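**Rallico opens a shop in Zambridge with 600 baskets and no trolleys**

Zambridge shoppers can stop pretending they only came in for milk. Rallico opens its new grocery on Fluda Street in September, stocking 1,577 lines and not one trolley.
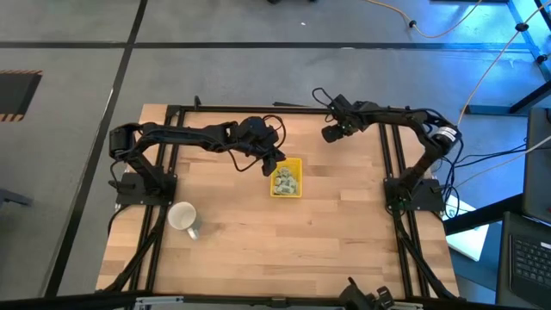

Parking is limited to 122 spaces, which the council considers generous and local drivers do not.

"If you can't carry it, you probably don't need it," said manager Xuân Triệu, who owns a van.

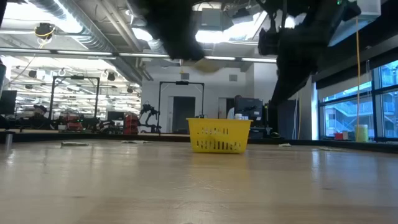
*A yellow plastic basket with slotted sides.*

Doors open at 8am.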